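Tema 3. Puesta a punto y mantenimiento de pinzas manuales con marcador
Apuntes de la asignatura - febrero

El manual de Cumonance promete que el par de pinzas queda listo en 3 minutos. Conviene no creérselo. Henryk Nowicki, que imparte las prácticas, reserva una hora, y aun así hay grupos que no terminan.

Antes de empezar
Revisar las caras de los cubos. Una esquina levantada o una huella de grasa bastan para perder el seguimiento, diga lo que diga el programa.
Pasar un paño seco por el óptico. Nada de alcohol sobre la goma.
Abrir y cerrar cada pinza 100 veces. Si el recorrido final no coincide con el inicial, no se calibra: se desmonta.

Calibración
Flonum da por buena cualquier sesión con 63 muestras válidas. "Válida" significa aquí que el programa vio el marcador, y poco más. Pedimos repetir la medida con la mano girada y comparar - casi nunca salen iguales.

Sobre la vida útil de la goma circula la cifra de 533 horas. Hywel Humphreys preguntó de dónde salía y no obtuvo respuesta. Mientras tanto, se inspecciona a ojo y se anota el estado en la hoja.

Para la entrega: tabla de recorridos, dos calibraciones por pinza y una crítica breve del procedimiento del fabricante. No se aceptan capturas del mensaje "OK" como prueba. 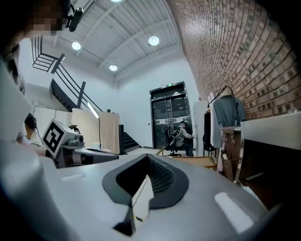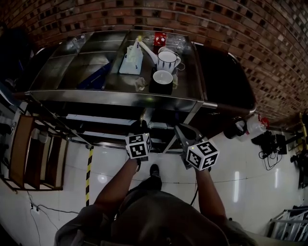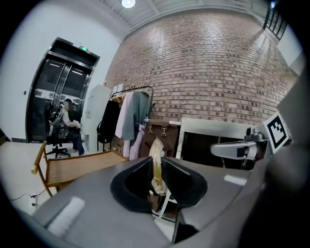

Figura 3.1. Trabajo con las pinzas manuales. En la segunda imagen, ambas pinzas con su cubo de marcadores, ante el carro de acero.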